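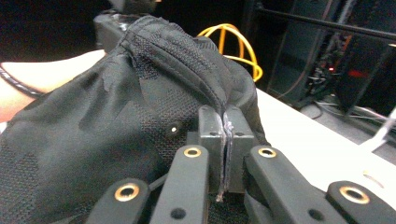 Black mesh fabric on a white tabletop.

Community buildings > Design and planning

Do we need to run a second consultation if the reception area moves?

Asked by Aicha Kamel

Our group has the lease on a former school canteen and we are turning it into a local history room with a small cafe. We held a consultation in April, with 200 replies, and the drawings on display showed the entrance on the street side. Our architect has now moved it to the yard side. The street door has three steps and the pavement is too narrow for a ramp that meets the required slope. The yard side is level.

The planning application has not gone in yet. One of our funders, Prerkari, asks for "evidence that the community supports the scheme as submitted." Two of our members think we have to start over. I think a notice and a drop-in session would do, but I don't want to find out I was wrong after we apply. The building is not listed. The cafe and the exhibition space have not changed apart from the counter, which now faces the other way.

3 answers

Karim Salem
Accepted answer

You probably don't need to start over, but check two things first.

Ask the planning office whether your project has a required pre-application consultation. Many small change-of-use projects don't, and in that case the April round was voluntary and you decide how to follow it up. If it was required, ask in writing whether the new entrance counts as a material change. Keep the reply.

Then ask the funder. Their wording says "as submitted," so your April replies are about a drawing you are no longer submitting. When we did the Plisard reading room we moved the stairs after the consultation. The funder accepted a two-page addendum with the old plan, the new plan, the reason for the change and the comments from one evening session. We had 30 people at that session and it was enough for them. Yours may want more, so get a name and an email from them.

I would also write directly to the houses that back onto the yard. They may not have bothered to reply in April if the door was on the street, and now they will have people walking past their fences. Noise and lighting will come up – have the opening hours ready, and a lighting plan if you have one.

Put the step-free access near the top of the letter. In our case most objections stopped once people saw the ramp problem on a section drawing.

Younes Fawzy

Do the whole thing again. We didn't, and got letters about it for a year.

Octavio Carhuamaca

Agree with Karim on the yard neighbors. One more point: check your lease. Ours gave us the building and a right of way across the yard for deliveries only. Getting that changed took longer than the planning did and cost us 800 in legal fees. If the yard is shared, the owner has to agree to public access before you show anyone the new plan.

Comment from Aicha Kamel: Thank you. The lease says "access for maintenance," so I have written to the owner. Planning say no formal consultation was required. Still waiting on Prerkari.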